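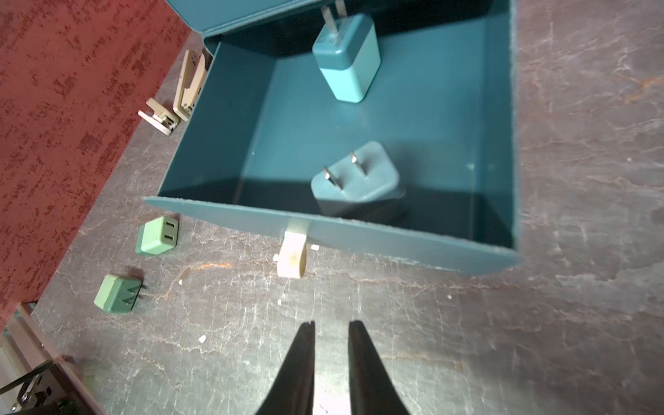

Pressemitteilung

Tromorport startet Haarpflegelinie Cumora im deutschsprachigen Handel

Locken, Hochsteckfrisuren, lange Abende: Vier Produkte für Salon und Badezimmer - ab November erhältlich

Oktober 2023 - Rechtzeitig zur Saison der Weihnachtsfeiern bringt Tromorport die Haarpflegelinie Cumora in die Regale. Vier Produkte zum Start, alle für welliges und lockiges Haar. Shampoo, Spülung, Leave-in-Creme, Haaröl. Verkauf zunächst über Friseursalons und den Onlineshop Tendby, Drogerien folgen im neuen Jahr.

Entwickelt wurde die Linie zusammen mit dem Salon Siqueira, der seit Jahren fast ausschließlich mit Naturlocken arbeitet. Inhaber Nivaldo Miranda hat die Rezepturen über zwei Winter hinweg an Kundinnen und Kunden getestet, viele Zwischenstufen wurden wieder verworfen. Zu schwer, zu klebrig, zu stark parfümiert.

"Im Winter kommen die Leute mit Mütze rein, die Locken platt, die Spitzen trocken von der Heizungsluft. Und am selben Abend ist Firmenfeier", sagt Nivaldo Miranda. "Ich wollte eine Creme, die ich ins feuchte Haar knete und dann in Ruhe lasse. Kein Krusteneffekt, kein Nachfetten am nächsten Morgen."

Die Produkte im Überblick

Cumora Shampoo: milde Tenside, ohne Silikone, schäumt wenig. Für ein bis zwei Wäschen pro Woche gedacht.

Cumora Spülung: mit Haferextrakt und Sheabutter. Drei Minuten einwirken lassen, im nassen Haar durchkämmen, ausspülen.

Cumora Leave-in-Creme: das Herzstück der Linie. Haselnussgroße Menge für schulterlanges Haar, bei dichtem Haar etwas mehr. Hält auch unter dem Diffusor.

Cumora Haaröl: Aprikosenkernöl und Squalan, wenige Tropfen in die Spitzen. Auch als Finish für Hochsteckfrisuren geeignet, bändigt kurze Härchen am Ansatz.

Der Duft ist bei allen vier Produkten gleich, Feige mit etwas Zeder, bewusst leise gehalten. Eine parfümfreie Variante der Creme ist in Arbeit, ein Termin steht noch nicht fest.

Erste Auflage

Von der Leave-in-Creme gehen zum Start 3878 Tuben an den Handel, vom Haaröl 1805 Fläschchen. Shampoo und Spülung werden laufend nachproduziert. Salons können ab sofort vorbestellen, die Auslieferung beginnt in der ersten Novemberwoche. Dazu kommen 1000 Probiersets in Reisegröße, nur über Tendby und nur solange der Vorrat reicht.

"Wir fangen lieber klein an und liefern dann auch", so Hendrik De Haan, Geschäftsführer von Tromorport. "Die Salons haben uns gesagt, was sie brauchen: Pumpspender, die nicht verstopfen, Nachfüllbeutel und Etiketten, die man mit nassen Fingern noch lesen kann. Das haben wir gemacht."

Die Nachfüllbeutel gibt es für Shampoo und Spülung, jeweils im Salonformat. Die Pumpspender sind einzeln nachbestellbar. Tuben der Creme bestehen aus Monomaterial, der Verschluss muss vor dem Entsorgen nicht abgetrennt werden.

Drei Feiertagslooks zum Marktstart

Begleitend zeigt der Salon Siqueira drei Frisuren, die ohne Profihände gelingen. Einen tiefen Seitenzopf mit herausgezupften Strähnen, eine halb hochgesteckte Variante mit zwei gedrehten Partien am Hinterkopf, und für kurzes Haar definierte Locken mit tiefem Seitenscheitel. Die Anleitungen liegen den Probiersets als gefaltete Karte bei und stehen ab November auch im Onlineshop zum Herunterladen bereit. Zeitaufwand laut Salon: unter einer Viertelstunde, bei sehr dichtem Haar auch mal länger.

Wichtig für alle drei Looks - das Haar sollte am Vortag gewaschen sein, frisch gewaschenes rutscht leicht aus den Nadeln.

Schulungen für Salons

Für Friseurbetriebe bietet Tromorport kostenlose Abendschulungen an. Insgesamt 100 Plätze, Vergabe nach Eingang der Anmeldung. Themen sind Trockenschnitt bei Locken, Produktmengen, Beratung bei Haarbruch. Geleitet werden die Abende von Nivaldo Miranda selbst. Bitte Übungskopf und eigene Scheren mitbringen, Föhne und Diffusoren sind vor Ort vohanden. Anmeldung formlos per E-Mail an die Salonbetreuung, Betriebsname und Personenzahl genügen.

Über Tromorport

Tromorport vertreibt Haar- und Körperpflege an Salons und Fachhändler in Deutschland, Österreich und der Schweiz. Cumora ist die erste Linie, die das Unternehmen selbst entwickelt hat. Bisher lag der Schwerpunkt auf Bürsten, Kämmen und Salonbedarf, dieses Sortiment bleibt unverändert bestehen.

Pressekontakt

Tromorport, Presse und Kommunikation
Produktmuster und Bildmaterial auf Anfrage. Bei Musterwünschen bitte Haartyp und Lieferadresse mit angeben, sonst verzögert sich der Versand. Interviewtermine mit Hendrik De Haan und Nivaldo Miranda nach Absprache, im November nur vormittgas.

Abdruck honorarfrei, Beleg erbeten.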